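Mug trees, and what I've pinched from the robot people

I promised a few of you I'd write up the mug tree stuff after I mentioned it in the drying rack post, so put the kettle on. It's a bit long.

Some background first. I do two mornings a week in the lab office at Gumureo, mostly ordering and bookings, and the group down the hall has spent since May trying to get a robot arm to hang a mug on a peg. You'd think that would be the easy one! They've had it folding tea towels and stacking bowls, and the mug was what held everybody up. Fasil Asfaw, whose project it is, let me read the draft of their write-up over lunch, and I came away with a page of scribbles that are every bit as useful in my kitchen as in his paper.

The gist of the method, as I understand it (Ffion Hopkin has checked this bit, so blame her). A person steers the arm through the job over and over, and the software learns to copy the movements. They collected 147 of these demonstrations. The first lot were all done the tidy way, with the mug starting in the same spot and its handle facing the same direction, and the arm learned that beautifully and then fell to bits the moment someone nudged the mug. For the second lot they moved everything about between goes, and threw in what they call recoveries, where the person misses the peg on purpose, backs off and has another go. With those included it hung the mug 19 times out of 20. With only the tidy ones it was closer to half.

Now for my kitchen.

Go in from above and let the handle drop. The arm does best when it brings the loop over the tip of the peg and lowers it, and it chips things when it shoves sideways. I'd been shoving sideways for years. My enamel mugs have the dings along the rim to prove it.

Fill the low pegs first. I used to start at the top as it's easier to reach, and then I'd clonk every mug on the way down to the bottom ones.

Set the mug down with the handle pointing away from the tree before you pick it up to hang. Sounds fussy, but your wrist ends up at a much nicer angle. Bongani Van Wyk showed me a plot of this, with all the failed tries bunched up on one side where the handle pointed back at the post. I'm right-handed, so my mugs wait on the right.

Check the base. A round flat base is lovely to look at and will still skate on a smooth bench if you knock a peg. A disc of that rubbery drawer liner, cut a smidge smaller than the base, fixed mine. The group did the same with theirs after it wandered during a long run and spoiled a batch of results.

If you miss, back right off. This is the recovery trick, and it's the one I use most. When the handle catches on the tip, don't wiggle it. Pull back a hand's width, look, go again. I taught it to my grandson, who is 5, and he hasn't dropped a mug yet.

Vary your practice. If you're helping a little one learn a kitchen job (or someone getting their grip back after surgery, which was my sister last winter), change the set-up between goes. Different mug, different peg, a bit further away. It's slower to begin with and it sticks better. I can't promise people learn the way software does, and Fasil pulled a face when I suggested it, but it worked for her.

A few of you asked about pegs that have gone rough. Light sanding along the grain with fine paper, wipe off the dust, then a rub of food-safe oil on a rag. Leave it overnight before you hang anything. Lay the oily rag out flat outdoors to dry as well, never scrunched up in the bin, as they can catch fire on their own.

Next on their list is getting the mug off the tree again without bringing its neighbour along, and if they crack that one I'll be taking notes. I still lose a saucer a month to it.
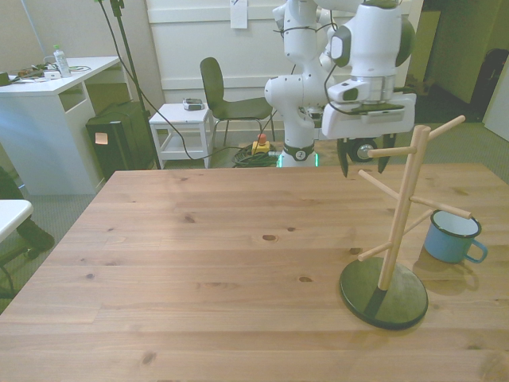
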